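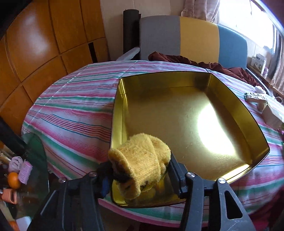 Handgeführter Greifer aus der Werkstatt Firnero nimmt jetzt auch weiche Sachen

Die offene Werkstatt Firnero hat im Dezember den zweiten Stand von ihrem handgeführten Greifer fertiggestellt. Das Gerät heisst Sison und wurde von Florian Grabner und Evie Bunting gebaut, beide sind seit mehreren Jahren Mitglieder der Werkstatt. Der erste Stand konnte nur harte Gegenstände gut halten, zum Beispiel Dosen und Holzklötze. Bei Stoff sind die Finger oft abgerutscht.

Für die neue Version haben die zwei Erbauer die beiden Finger neu gezeichnet. Sie sind aus dunklem Kunststoff und laufen über Gelenke, die mit Schrauben gehalten werden. Insgesamt wurden 13 Entwürfe gedruckt, bevor die Form gut war. Das Gerät wiegt nach Angabe der Werkstatt 839 Gramm und kann mit einer Hand bedient werden.

Geprüft wird vor allem zu Hause, mit gewöhnlichen Sachen aus dem Haushalt. Zu den Aufgaben gehört, einen gestrickten Arbeitshandschuh in einem flachen Blechbehälter zu greifen. «Ein Handschuh ist schwieriger als man denkt, er hat jedes Mal eine andere Form», sagt Grabner. Auch das Licht spielt eine Rolle: Auf glänzendem Blech spiegelt das Fenster, und man sieht den Rand vom Gegenstand dann weniger gut.

Bunting arbeitet inzwischen an der Auswertung. Ihr Programm Cendavier soll die Bewegungen von der Hand speichern, damit später ein kleiner Roboterarm sie wiederholen kann. Der Arm selbst ist noch nicht fertig - es fehlen zwei Motoren und das Netzteil. Bis jetzt sind neun Aufgaben festgelegt, geplant sind 21.

Die Zeichnungen für die Finger können Mitglieder in der Werkstatt bekommen. Wer selber einen Greifer bauen will, braucht einen 3D-Drucker und etwas Geduld beim Einstellen von den Gelenken. Eine Vorführung ist um 18 Uhr am nächsten offenen Abend vorgesehen, Anmeldung ist nicht nötig.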